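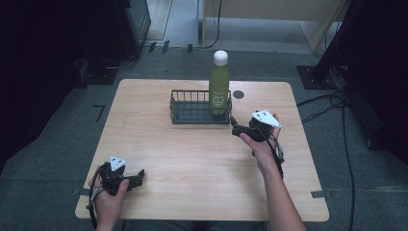 Soon-im Ra says to put something heavy in the other end first and see if it still bugs you, and I promise I'm going to try that, but let me lay out the whole problem before everybody piles in.

Keeping one bottle upright in a long wire basket
Posted by Paula Stanciu in Cemitz Home Help, Storage and Shelving
Viewed 1,143 times

So I've got a low dark metal basket, the kind with vertical bars along the sides and a solid base, and it lives on my light wood table (rounded corners, there's a little cable hole near the back edge). My green HEY! bottle with the white cap goes standing up in the right end. Lovely, except that any time I slide the basket over to wipe underneath, the bottle wobbles, and twice now it's gone right over and taken the pens with it. The basket is long and the bottle is skinny, so there's nothing to lean on.

What I've tried: a folded dish towel (looked awful, collected crumbs), and a strip of that rubbery shelf liner from Mostach, which helped with the sliding but did zip for the tipping. I'd love to keep the bottle in there and not go back to having it loose on the table, and I don't want to glue anything. Also, does the metal scratch the wood? I haven't seen any marks yet but I'm nervous about it.

Edit: I do want to keep the other end free for mail and the remote, so whatever goes in can't eat the whole basket!

Soon-im Ra
Okay, longer version of what I said. Mine did the same thing and a jar of coins in the far end calmed it right down, but that was more about the basket skating around than the bottle falling. For the bottle itself you want a divider. I cut one out of a cereal box just to get the width right, then made the real one from a scrap of thin wood. It drops between the bars and stays put by itself. Leave a finger's width next to the bottle or you'll be yanking the whole basket up every time you grab it (ask me how I know).

As for scratching, yes, it can. Grit gets under there. Felt dots on the corners, the stick-on kind, and change them when they get grubby. I did mine last July and they're about due.

dlw_402
just lay it down?

Paula Stanciu
I thought about laying it down but I don't trust the cap that much lol

Greta from Unit 3
I'd skip the divider and use a cup. Find a short, wide one that the bottle fits into with a bit of wiggle room, set it in the corner of the basket, and drop the bottle in. The cup lifts out for washing and you still have the rest of the basket for your mail. I have a Gristeo tumbler that lost its lid years ago and it's perfect for this. Measure the bottom of the bottle before you go shopping, though, I bought two wrong ones.

One more thing, if you go with felt dots on the wood, wipe the bottom of the basket with a little dish soap and let it dry overnight before you stick them on. Mine fell off in a week the first time.

Paula Stanciu
Ooh, a cup! I have a chipped mug that might do it. Trying that tonight, and I'll get the felt dots this weekend either way. Thank you both!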